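How a newspaper page is put together

A newspaper page is planned before it is filled. The person who plans it is called a page designer. The designer starts with a grid, a set of straight lines that divides the page into columns. Readers never see the grid, but every story and photograph is lined up with it.

The largest words on a page are the headline. Smaller words below it, if there are any, are the standfirst, and the story itself is called body text. Letters are measured in points. A main headline may be set at 49 points and a smaller one at 18.
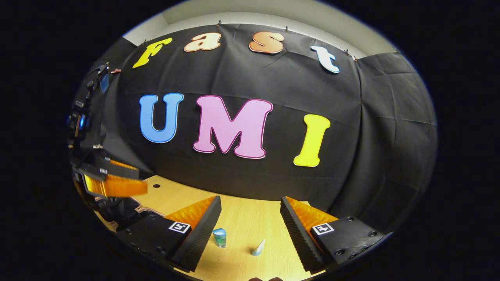
Space on the page is also measured. If a story is planned at 568 words and the reporter writes more, an editor has to cut it - usually from the end, where the least important facts are kept. A story that is too short may be given a larger photograph.

At the Trillow, a weekly paper, Hedvika Danko draws each page on paper first. She marks the main story, then the photographs, then the short items. Ramil Gatchalian checks the finished page for mistakes before it goes to the printer.

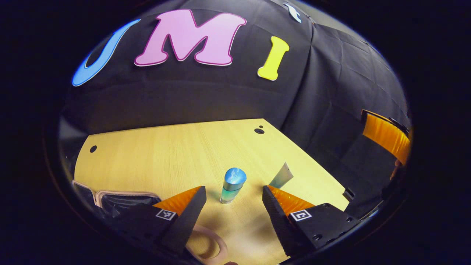
Why is the text set in narrow columns?

Short lines are easier to read. At the end of a long line, the eye can lose its place and start the wrong line next. The blank strip between two columns is called a gutter.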